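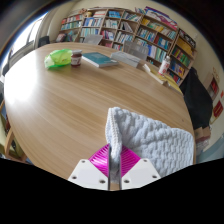

According to Skidetti, any table becomes a reading table once people start leaving books on it, and the shape of the top has very little to do with it. Most furniture sellers use the term more narrowly. In their catalogs a reading table is a large, flat-topped table without drawers, meant to stand in the same room as bookshelves and to be used from more than one side.

The reading table is found in homes, school libraries, club rooms and small offices. It differs from a desk in that it has no fixed working side and usually belongs to no single person. It differs from a dining table mainly in use. Many reading tables were bought as dining tables and moved to another room later.

Names

The terms "library table" and "reading table" are often used for the same thing. In the antiques trade, a library table is usually a long rectangular table, often with a drawer in the apron and a shelf or stretcher below. "Reading table" is the looser term and also covers round, oval and boat-shaped tops. A small adjustable stand for a single book is sometimes sold under the name as well, although most dealers now call it a book stand.

Form and size

A rectangular top gives the most usable surface for its floor space and can be pushed against a wall. A top with curved edges seats people more loosely and is easier to walk around, but it leaves awkward gaps when placed near straight shelves. A round top 5 feet across will seat four readers with open books, or six if they are only talking.

Table height is normally the same as for dining. Readers who write by hand tend to prefer a slightly lower top, and those who lean on their forearms a slightly higher one. The Andrade pattern, sold to schools in two heights, was an attempt to deal with this, but most buyers ordered only the taller version.

Solid wood and veneered board are both common for the top. Light finishes such as birch, maple and pale oak hide dust well. Dark finishes show dust and fingerprints but give better contrast with white paper. A matte or satin finish is usually recommended near windows, where a glossy top throws daylight into the reader's eyes.
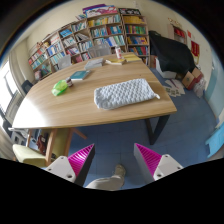

Supports are the part of the reading table that has changed the most. Older tables stood on four turned or square wooden legs, or on a central pedestal with spreading feet. Pedestals leave good knee room, but a wide top on a narrow pedestal can tip when someone leans on the edge. Metal frames came in from office furniture and are now common under wooden tops. A black metal leg bent into a trapezoid, set under a light wood-grain top with a curved front edge, is a typical combination. The frame spreads the load along the floor and keeps the sides open for chairs. Its drawback is that a chair pushed in at the corner may strike the metal.

Placement

A reading table is usually set so that daylight comes from the side. With the window behind the reader, the page falls in shadow, and with the window in front, the glare off the tabletop can be tiring. In rooms where the shelves fill one wall, the table is often placed parallel to them with a row of chairs between. The gap should be wide enough for a person to pull out a book from the bottom shelf without moving a chair. In small rooms this is rarely possible.

Chairs with open or mesh backs are often chosen for the shelf side. They are light enough to lift out of the way with one hand.

Use and upkeep

Because it is shared, a reading table collects things that have no other place. Books waiting to go back on the shelf make up the largest part, followed by loose papers, bags, bottles and jars, and cloths or pads put down to protect the surface. A survey of 3,533 households by Jidetti found that books were left on the table overnight in about 400 of them, a figure that many librarians considered far too low. The survey did not ask about magazines.

Clearing is simplest when books are taken off first and sorted by shelf. Papers are then squared into a single stack, and anything that holds food or drink goes to the kitchen. Knitted and quilted pads should be lifted straight up, as dragging them can pull grit across the finish. They are shaken out away from the shelves, then folded or laid flat again in the middle of the top.

Jars and bottles are the usual cause of rings and sticky spots. A ring on an oiled top can often be rubbed out with fine steel wool and fresh oil, working along the grain. On lacquer, the mark may be in the finish itself, and scrubbing makes it worse. Jam and other sugary spills come off with warm water and a soft cloth. The cloth should be wrung out well, especially near a seam or an unsealed edge.

Thin plastic bags should not be left lying on a sunlit top for long periods. Printed ink can transfer to some finishes, and the covered patch may stay a different shade from the wood next to it.

Potetti tables, which have a waxed top, need a new coat of wax every 9 months under normal use. Felt pads under the feet wear down sooner on tile than on wood floors and should be replaced in full sets.

See also

Bookcase
Carrel
Library table
Table pad
Trestle table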